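Teleoperar sobre una mesa de oficina

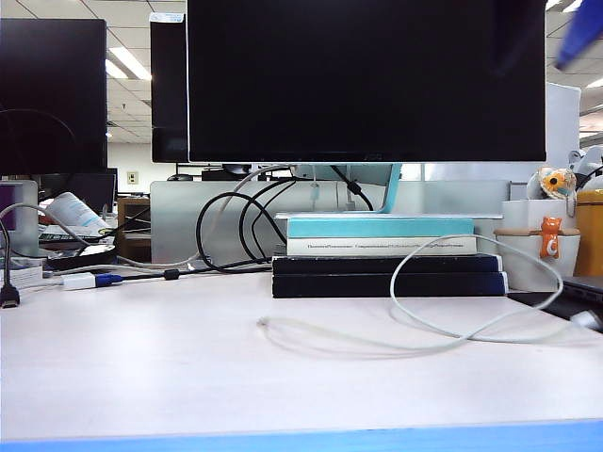 Por Halilović
Técnico de teleoperación en Lakus

5 de abril de 2025 · 19 comentarios · 100 veces compartido

Llevo todo el mes con los cables. Mover cubos ya lo hace cualquiera, así que en Lakus nos hemos metido con las mesas de trabajo de verdad, con su monitor subido en una pila de libros y sus cables negros colgando por detrás (¡y el gato naranja enganchado al bote, que me encanta!).

Yo manejo el brazo a distancia, con dos mandos, y cada intento se graba entero. La tarea suena tonta: coger la punta del cable blanco, levantarla un poco y llevarla hacia la base. Pues vaya tela. Un cable no se queda quieto como una taza, lo coges por un lado y se te mueve por el otro – y el modelo aprende también tus dudas, tus frenazos y tus manías.

Ya vamos por 631 demostraciones en el proyecto Raltau y las primeras me dan vergüenza, la verdad. Iba rapidísimo, corregía a tirones, cerraba la pinza antes de tiempo. Ahora bajo despacio, me paro encima del cable y solo entonces cierro. Si me equivoco, sigo y lo arreglo dentro de la misma toma, que esas me parecen de las más útiles – aunque en el equipo no todos piensan igual.

Mañana toca el cable gris, que va por la parte de atrás y tiene peor acceso.

Compartir (100) · Comentarios (19)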